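Drernex 桌面机械臂套件，附 Trukero 仿真软件，使用两个月后的评测

套件是四月下的单，基础版 1051 欧，夹爪另加 223 欧，运费包含在内。我没有买整机，因为共享工坊里电烙铁、台钳和打印机都是现成的，自己装能省下一笔。工坊在 Festhorpe，每周五晚上开到十点，大部分组装工作都是在那几个小时里做的。

先说开箱。零件分袋装好，袋子上有编号，和说明书的步骤对得上。螺丝给得比较足，M3 的多出一小把，M2 的刚好够，掉一颗就得自己去配。说明书有英文和德文两版，图示清楚，但第二关节的走线图画反了，照着装会把线夹在外壳里。我拆了两次才发现问题，后来在厂家的勘误页上看到了更正，可惜包装盒里没有提到这一页。

机械部分整体可以接受。底座重，放在桌面上不加固定也不会晃，高速运动时还是建议用夹具压住。各关节的外壳是注塑件，合缝整齐，没有毛刺。肩部轴承预紧要自己调，说明书只写“适度拧紧”，没有给扭矩值。我的做法是拧到手推有轻微阻力，再退回八分之一圈，目前没有出现异响。肘部的同步带张紧螺丝藏在盖板后面，每次调整都要拆四颗螺丝，用久了会觉得麻烦。

电源没有用原装的。原装适配器插头短，我们工坊的插座嵌在桌沿下面，插不到底，所以换了一台 Vávra 的开关电源，电压一致，电流余量更大。这个改动厂家不提供保修，想照做的人自己考虑。

软件比硬件更值得谈。Trukero 随套件附带一年授权，可以在实机装好之前就开始写动作。我在等夹爪发货的那两周里，基本都在仿真里做事：先练抓小方块，再练抓带槽的白色长条。桌面的材质、背景和光照都能换，光照一变，识别程序的毛病就出来了。背景库里室外场景比室内多，第一次打开时有点意外，用起来没有影响。
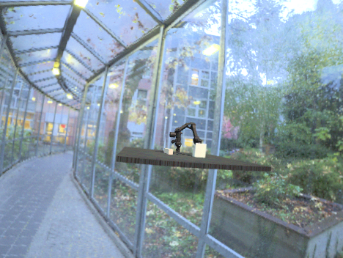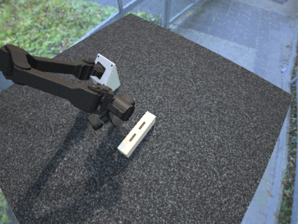 Trukero 里的画面，背景都选了室外场景。

安装包不大，在我那台旧笔记本上能跑，开阴影之后帧数下降明显。没有独立显卡的话，建议把反射关掉，只留阴影，对抓取练习够用了。界面分三栏，左边是物体列表，中间是视口，右边是关节参数。关节参数只能一个一个改，不能整组粘贴，这一点很不方便，我最后是写脚本从文件读进去的。脚本接口是 Python，文档里的例程大多可以直接运行，涉及夹爪的两个例程要改端口名。

从仿真转到实机，位置误差是主要的问题。同一套抓取动作，在 Trukero 里很稳定，换到实机上一开始经常偏，夹爪落点总是靠外。校零之后好了很多。校零流程要把每个关节推到限位再回退，做一遍需要 40 分钟，期间不能断电，断了就要重来。厂家后来出的固件可以保存中间结果，建议拿到手先升级。

夹爪是两指的，开合力度可以分级设定，抓木块、泡沫块都没问题。抓表面光滑的细长件时容易转动，我在指面上贴了一层薄硅胶片，情况有改善。指尖是用螺丝固定的，可以换成自己打印的，图纸在官网能下载，尺寸准确，打印出来直接能装。

噪音方面，慢速时很安静，全速时齿轮声明显，住公寓的人晚上最好不要跑全速。散热没有遇到问题，连续运行一个晚上，电机外壳摸上去是温的。

售后联系过一次，问的是控制板上一个接口松动的事。邮件隔一天有回复，对方寄来了新的控制板，旧板不用退回。论坛上有人说等了很久，我这边没有碰到。

授权到期后续费是每年 488 欧，对个人用户来说偏高，差不多是套件价格的一半。到期之后已有的场景还能打开，但不能新建，也不能导出。我打算在到期前把要用的动作都导出来，之后看情况再决定续不续。如果厂家能出一个个人版的价格，我会更愿意推荐。

优点：底座稳，零件编号清楚，仿真软件实用，指尖可换。
缺点：走线图有误，同步带调整麻烦，关节参数不能批量粘贴，续费贵。

适合有工具、愿意花几个晚上组装的人。想开箱就用的，加钱买整机会省事一些。硬件给四星，软件按功能也是四星，算上续费价格给三星。

补充：有人问控制板能不能接别家的夹爪。接口是标准的，但供电电压要先核对，我只试过原厂这一款。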